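Kitchen robots coming to our break room prep area, what happens to hours?

Midenis, where I work, is getting arms to do the putting-away and setup in the staff kitchens. There are 3 of us on kitchen shift. Anybody been through this?
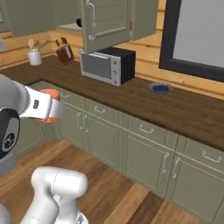
Flommont
Went through it in February. Hours stayed the same for us, but the work got weirder! I used to chop and chat, now I mostly wipe down, restock and reset the arm when it stops (which is a lot, at first). Ask who gets trained, and ask if training is paid. Ours was 20 hours and they tried to call it optional.

Golestani
depends on your boss

Indero
I'd get your job description in writing before it starts. Mine still said "food prep" when I was spending half the shift babysitting a machine, so no raise, no new title, and it took ages to sort out. I do like that my shoulders don't hurt anymore. I miss having a second person on mornings though.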